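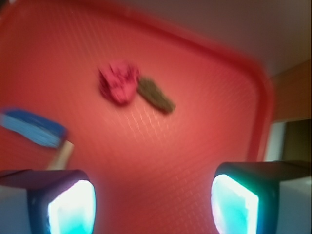
先说夹爪的灯。我照看这台手腕带相机的机械臂也有好一阵子了，每次换完指头衬垫都想写一串，每次都拖，拖到 2026-09-11 晚上终于坐下来了，茶也泡好了，所以这一串会有点长，大家慢慢看。我们这只是 Turholm 的两指夹爪，指头内侧各有一块会亮的垫子，面对面照着，中间白得发亮，往边上慢慢变成青色，底下要是垫着红托盘，颜色对比就特别强。好看是好看，但它也是整个工位里最需要伺候的地方，脏一点、歪一点、线松一点，都会从灯上先露出来。

**2/** 交代一下工位的样子。机械臂架在厨房台面旁边，是我们 Treloar 项目里最小的一个工位，干的活也不复杂：从托盘里把小东西拿起来，再放回去。控制软件是 Ravum，我们自己人都叫它“老拉”，脾气不算坏，就是启动慢，我一般按下去就先去洗杯子，洗完回来它差不多也醒了。台面旁边有水槽这件事，当初有人替我担心，我自己倒挺喜欢，擦东西方便，不过后面讲线的时候大家就会看到，喜欢归喜欢，该防的还是得防。

**3/** 日常保养的第一步永远是停机，再把手臂摆到我存好的“保养位”。位置就是手腕略高于台面，夹爪张开，指头朝着我这边，人坐着就能够到。以前我图快，让手臂停在哪儿就在哪儿擦，弯着腰歪着脖子，擦到第二根指头的时候已经没有耐心了，结果总是左边干净右边糊。后来老老实实存了一个位置，脖子也好了，右边也干净了。刚接手工位的朋友，真的先去存这个位置吧，花不了一杯茶的工夫！

**4/** 擦垫子。我用的是擦镜片的那种细布，稍微润一点清水，从上往下一个方向走，走到底就翻一面再来。酒精我以前用过，垫子表面会慢慢发雾，灯一开就像隔着浴室的玻璃，所以现在柜子里那瓶酒精只拿来擦外壳。缝里的灰用软毛刷轻轻带出来，千万别拿气罐对着吹，我吹过一次，灰全跑到垫子后面去了，拆开来清理了一下午，那天晚饭吃得很晚很晚。

**5/** 外壳是方方正正的，看着结实，其实顶上那块平板最容易攒东西。我们夹的小物件里有不少会掉渣，布的会掉毛，植物类的会掉碎屑，都爱停在那上面，手臂一转手腕就往下撒，撒到托盘里又被当成新东西。我有一回盯着 Ravum 的识别结果看了半天，想不通它为什么老要去够一个角落，凑近一瞧，一小撮绒毛。从那以后顶板也进了每天的清单，顺手一抹的事情。

**6/** 然后是中间的安装座。两根指头之间那个黑色八角形的座子，靠上沿有看得见的螺丝，我每次都会拿小扳手碰一碰，手上有一点点阻力就够了，不要再往死里拧。第一版手册上我写的是“拧紧”，后来改成了“确认没有松”，因为真的有同事很认真地把它拧紧了，认真到我后来换了整颗螺丝。螺丝是从 Bestell 订的，他们家小包装也肯发货，这点我要好好夸一夸。
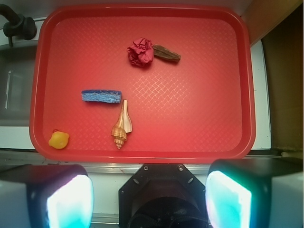
座子确认完了再看指头本身有没有平行。我的土办法是慢慢把夹爪合上，合到还剩一条细缝，看两边的亮带是不是一路一样宽。上面宽下面窄，多半是指头根部的定位销没坐到底；整条都偏，那就去看零位。零位在 Ravum 里叫“闭合参考”，我们这只的读数常年在 103 上下晃，晃一点没关系，它天冷天热自己也会走，哪天突然跳得很远，那就别干活了，先把指头卸下来看。

**7/** 说到卸指头，再啰嗦一句线。灯的供电线沿着手腕绕过来，在八角座后面有一个小小的弯，弯度太紧，转手腕的时候就会拽着接头，灯会一闪一闪的。闪的时候人眼常常看不出来，相机看得一清二楚，录下来的画面一明一暗，像有人在旁边按开关。我现在把弯留得松一点，用魔术贴绑在手腕侧面，不用扎带。扎带太好用了，好用到谁都会顺手再拉紧一格！

靠水槽那一侧的线我另外套了一层软管，接头朝上包好，一直到手臂底座都不让它贴着台面走。托盘要冲洗的时候先端走，擦干了再端回来，水龙头底下不许有人拎着线做事。听起来很唠叨，对吧，我自己写的时候也觉得唠叨，可贴在墙上的那张纸上，我最不愿意删的就是这几行。

**8/** 相机曝光单独讲一讲，好几位朋友私信问过。手腕上的相机离灯这么近，自动曝光会被两块亮垫子牵着走：指头一合拢，亮的地方挤在画面下方，别的地方立刻就暗了；指头一张开，又全亮回来。我的做法是把曝光和白平衡都锁死，锁之前先把夹爪伸到托盘里面去，离盘底近一点，让红色占满大半个画面，再来定数值。红托盘会把周围什么都染红，连指头浅色的正面都会带一点，这很正常，别急着在白平衡里把它“救”回来，救过头了别的东西就发青。

锁好以后，我会挑一件颜色不显眼的东西凑近看。干豆荚一类的就特别合适，灰灰褐褐的，上面一道一道的棱，棱还分得清楚，说明亮度差不多；棱糊成一片，就再往下压一压。尖头靠近亮带的地方会沾上一点彩色的光，偏粉或者偏绿，我一开始以为是镜头脏，擦了又擦，后来才接受它就是会这样。数值我记在本子上，目前曝光那一栏写的是 12，换了灯或者换了托盘都要重新来过，可别直接抄我的。

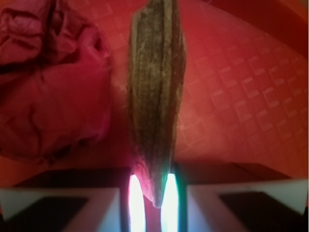
**9/** 托盘也算设备，这句话我要加粗说：**托盘也算设备**。盘底那种细细的压纹很讨喜，小东西放上去不容易乱滑，可是纹路里藏油，油一多就反光，反光的地方相机会当成一个亮亮的“东西”。每天收工用温水加一点点洗洁精，软刷子顺着纹路走，冲干净，立起来晾。钢丝球请放下，我看见你拿了。

摆回台面的时候要对位置。我在台面上贴了两个小角，托盘的圆角往里一靠就到位，贴的时候稍微留一点余量，太紧了手一端就把角标一起带走。位置对了以后，让手臂空着走一圈，在托盘上方每个角停一停，手放在急停旁边，眼睛看指头和盘沿之间的空隙。盘沿是凸起来的，手腕一斜，先碰到的往往就是它。

**10/** 备件。我抽屉里常备的有一对垫子、一根灯线、一小袋螺丝和几片魔术贴，别的都可以现订。垫子我是按夹取次数换的，不按日子算，因为有时候我们一天到晚都在跑，有时候又整星期都在开会。手上这对换下来的时候，计数停在大约 229 个小时的运行上……写到这里我发现自己前半句说按次数，后半句报的是小时，哈哈，本子上确实两样都记，Ravum 的次数统计在一次升级之后清零了，我就先拿小时顶着，等攒够了再改回来。

换垫子一定成对换。只换一边的话，新的亮旧的暗，合拢时两边颜色也不一样，相机那头又得重新调，省下一块垫子，赔进去半天。旧的别扔，背面写上“左”或者“右”，哪天新的迟迟不到，还能顶一阵。

**11/** 有人问要不要每次都做一遍完整的标定。我的习惯是：只擦过，不做；动过螺丝或者卸过指头，做手腕相机那一段；撞过，不管撞得多轻，从头做。撞过却说“应该没事吧”的那种情况我太熟悉了，因为说这话的人通常就是我。标定板平放在托盘的位置上，托盘拿开，灯照常开着，别关，干活的时候灯是开着的，标的时候就让它也开着。跑完看误差，我们这里超过 2 个像素就重来，重来还不行，先去摸一摸八角座，再去怀疑软件。

**12/** 收工的顺序也写一下，省得我明天自己忘了：手臂回保养位，夹爪张开，灯关掉，等指头摸上去不温了再擦，托盘洗好立着，本子上写今天换了什么、碰了什么、听见什么怪声音。怪声音请务必写！哪怕只写“手腕转过去的时候咔了一下”，下一个来的人也有个方向。我翻旧本子的时候，最有用的几条全是这种半句话。

**13/** 茶凉了，最后补一个还没解决的：右边那根指头卸下来再装回去，定位销总要多按一下才肯进去，左边就很顺。我怀疑销孔里有一点毛边，已经写信去问 Turholm 了，也在等 Bestell 寄一支新的销过来对比。手上有同款夹爪的朋友，方便的话看看自己的右指是不是也这样，把结果留在下面，我明天早上上工前会一条一条看。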